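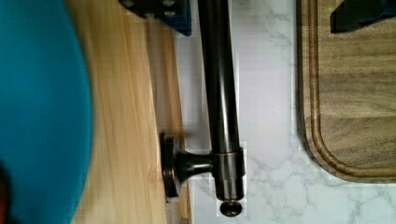 Kitchen arm build, a few tips from the bench

Clear the counter down the middle first! I push my jars and canisters to the back edge so the arm has room to swing (my tiles have two chips from the days when I didn't).
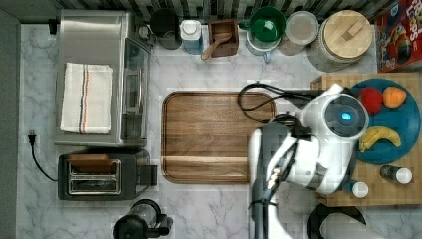 Then run the whole reach at slow speed, and leave plenty of slack in the cable at the wrist. I got mine from Fuvska, 60 inches, and I'd go longer next time. Wipe the fingertips too, because peach fuzz gets everywhere.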